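Roltow 双手持夹爪套件
型号：Flernness
类别：示教与数据采集 / 手持末端
供货：Drustwood 器材部，现货
价格：2834 欧元（一对，含附件）

产品介绍

做过布料抓取的人大概都有同感：方块、杯子、螺丝刀，怎么夹都行，一换成软东西就开始头疼。布会滑、会皱、会从指缝里溜走，夹起来以后形状还跟刚才完全不一样。Flernness 是我们店里今年最喜欢的一套手持夹爪，喜欢的理由就在这儿，它对付软东西真的很有一手！

套件是左右手各一把，握在手里像握一把大号的夹子，食指一收，两根手指就往中间合。操作的人站在桌边，用自己的手腕和肩膀去做动作，夹爪把位姿和开合一起记下来。示教的时候不用去推机械臂，也不用学遥控手柄，新来的同事上手练一练，姿势就顺了（刚开始会不自觉地夹得太用力，这个很正常，练几遍手上就有数了）。

我们拿领结来试，是 Auður Frandsen 的主意。她负责我们的试用间，之前用过毛巾、袜子、手套，都觉得“太好夹了”。领结就不同，中间一个结是厚的，两边的翼是软的，后面还拖着一圈细带子，缎面的那种更是又滑又亮，夹偏一点就转方向。

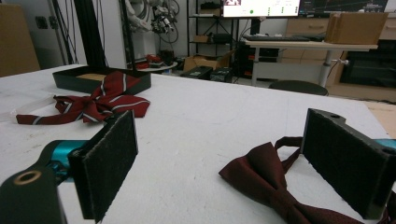

两指之间的暗红色缎面领结，左后方是斜纹领结和深绿色盒子。

手指与指垫

指垫是整套夹爪里我们最想多说几句的部分。内侧贴的是深色绒面垫，长方形，面积给得很大方，夹住布料时受力铺得开。换成光面的硬垫子，缎面领结常常夹得住结、夹不住翼，手腕一转就歪；绒面垫咬得稳得多，而且不留印子，这一点做服装、做礼品包装的客户特别在意。

指垫会脏，也会磨，尤其是夹过带粘胶的东西以后。包装里附了 4 片备用指垫，撕下旧的，用无尘布把底面擦干净，新的对齐上边缘贴好，压一会儿就可以用。我们试过不擦直接贴，边角没多久就翘了，所以擦这一步别省。

手指本体是黑色的，和绿松石色的关节搭在一起，挺好看的。颜色当然不影响性能，不过桌上摊满黑色线缆和黑色工具的时候，一眼就能找到夹爪，确实省事！

定位与标记板

每把夹爪顶上都有一块白色三角形标记板，板面上是黑色圆点。标记板装得比手高出一截，正常握持时不容易被手背和袖口挡住。两只手交叉、一只手从另一只手下面穿过去的时候还是会有遮挡，这是所有靠视觉定位的方案都绕不开的，我们的办法是动作设计时尽量让双手各走各的一边，必要的交接放在桌子中间完成。

标定我们从开箱开始计时，用了 17 分钟，其中大半时间花在找一块合适的桌面和理线上。第二次就快多了。软件里有一个逐步的引导，每一步做完会有声音提示，眼睛可以一直看着手。唯一的建议是标定板收好以后平放，不要竖着靠墙，纸板受潮弯了会让结果飘。

双手配合

单手夹取说到底大家都能做，Flernness 让我们兴奋的是双手。右手提着一条领结等着，左手去够另一条；或者一只手夹住结，另一只手把带子捋顺；再或者两只手一起把翼拉平再放下。两把夹爪的数据共用一个时钟，回放的时候左右手的先后关系清清楚楚，不用自己再去对时间轴。

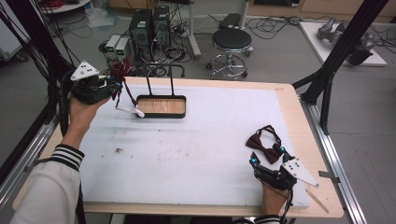
要说明的是，两把夹爪都走线，供电和数据各归各手。线缆我们一开始有点嫌弃，用了几个下午以后反而觉得踏实，不用惦记电量，也没有掉过一次连接。走线的窍门是让线顺着前臂往后走，在肘部用魔术贴松松地绑一道，留出转手腕的余量。绑得太紧，手往前伸到桌子远端的时候会被拽一下，动作就不自然了，录出来的轨迹上也看得见那个小小的顿挫。

重量方面，刚拿起来觉得有点头重，握久了会发现重心其实落在虎口附近，连续做一上午，累的是肩膀，手倒还好。手小的同事建议把握把的调节环往里收一档，Auður 就是这么用的，她说收了以后食指第二节刚好扣住扳机。

开合行程足够容纳领结盒这一类小盒子的边，再大的盒子请用双手对夹。想夹很薄的卡片或者单层纸，目前的绒面垫不太合适，要另配薄边指尖，这个后面会讲。

适合做什么

领带、领结、手帕、围巾的整理和装盒；小件衣物的翻面和摆正；礼盒内衬的铺放；还有各种带绳带环的小东西。Sârbu 配件店用它录过一整套领结入盒的动作，从桌上拿起、把颈带绕到背后、放进盒子、合上盖子，录完以后他们最满意的是颈带那一段，那个细带子过去总是拍不清楚也记不准。

硬物件当然也能夹，杯子、工具、瓶盖都行，只是如果您的项目里全是硬物件，店里有更便宜的型号，欢迎来问，我们会照实推荐。

桌面的选择也值得提一句。浅色哑光的桌面最好用，深色领结放上去轮廓很分明，反光的玻璃台面会给定位添麻烦。桌面四周留出能走动的地方，胳膊肘有空间，动作就会放开来做。

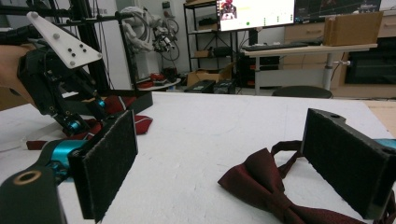 包装内含

夹爪左右手各一把
三角形标记板 2 块（已预装）
备用绒面指垫 4 片
数据供电一体线缆，左右手各一根
标定板
肘部魔术贴绑带
硬壳收纳箱，内衬按夹爪外形开槽
纸质快速入门，英文；中文版可在下单时备注

另购附件

薄边指尖：夹纸片、卡片、薄膜用，和标准指垫换装方便，需要重新做一次开合归零。
硅胶指垫：夹玻璃和光滑塑料用。我们在缎面上也试了，会把布料带皱，软布还是推荐原装绒面。
加长线缆：工位离主机远的时候用得上。

常见问题

左右手可以互换吗？
可以戴反了用，但软件里要同步切换，不然回放出来两只手是对调的。我们犯过这个错，找了好久才发现……

左撇子方便吗？
方便，两把的握把都可以调，扳机的软硬也能分别设。

指垫可以水洗吗？
请不要水洗。灰尘和线头用粘毛滚筒滚一滚就好，缎面和丝绒掉的细毛比想象中多，一天收工时滚一遍很有必要。

可以先试再买吗？
当然可以！Drustwood 试用间下午开放，请提前在页面下方留言，写上您想夹的东西，最好直接带过来。越软、越滑、越难缠的，Auður 越高兴。

交付与保修

现货从仓库直接发出，发货前每一把都会通电检查开合和归零。指垫和绑带属于耗材，不在保修范围内，夹爪本体、关节和线缆接头出现问题，请保留收纳箱，连箱一起寄回，我们收到以后先寄一把备用的给您，修好再换回来。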